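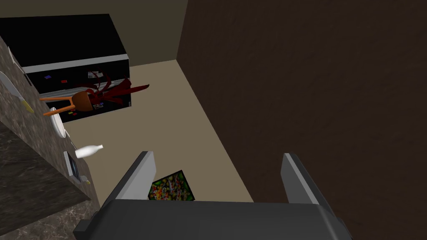 I went back to the Bratari on Tuesday, mostly to find out whether I'd been unfair to it the first time. The show is the big one, the Pelletier retrospective, and it has been on the side of every bus since December. "The painter who taught Europe to see dark," say the posters. Did he? The catalogue runs to 900 pages and I couldn't find where it makes the case.

Let me say what's good. The two small harbour studies in the first room are lovely, thin and quick, with the ground showing through in the water. I stood at them for ages. If the whole thing had been harbour studies I'd be writing a different post and probably telling you to book.

But then come the big interiors, and the wall texts start shouting. Every brown corner is "charged with silence". A chair is "an absence". I've looked hard at that chair and I think Pelletier was good at chairs. The curator, Wenceslao Espinoza, has a theory that the late pictures were darkened on purpose, glaze over glaze, as a sort of mourning for his brother. It's a nice story. The evidence is one letter, quoted in part, in which the painter complains about the price of varnish.

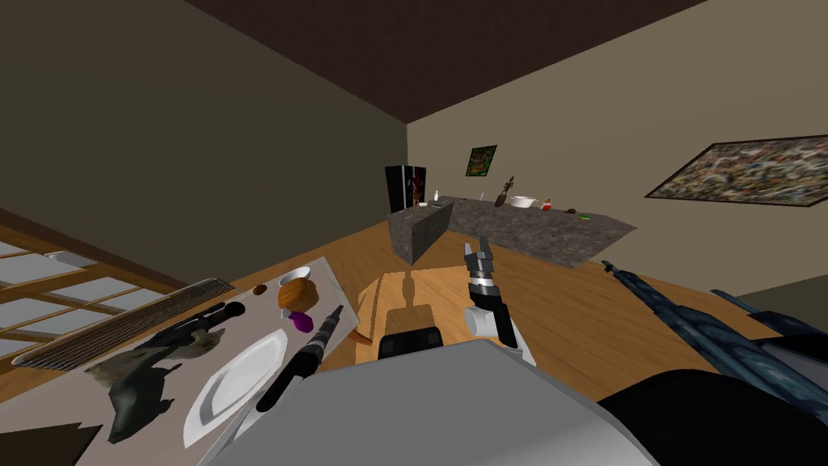
My friend Khurram Talpur, who cleans pictures for a living and came with me, thought at least three of them were simply dirty. He wouldn't swear to it through glass, and fair enough. Still, the label for the large Esow loan admits it hasn't been treated in living memory, then spends a whole paragraph on its "deliberate gloom". I'd have liked somebody to put those two sentences next to each other.

The attributions bother me as well. Room 8 has a portrait that was "circle of" when I saw it in Wesier years ago, and now it's the man himself, no question mark, no footnote. The catalogue has 1,293 notes and that change doesn't get one. Who decided? On what grounds? I did write to the press office and got back a link to the ticket page.

Go for the harbour studies, if you go. Weekday mornings are quieter, and the last room is mostly shop.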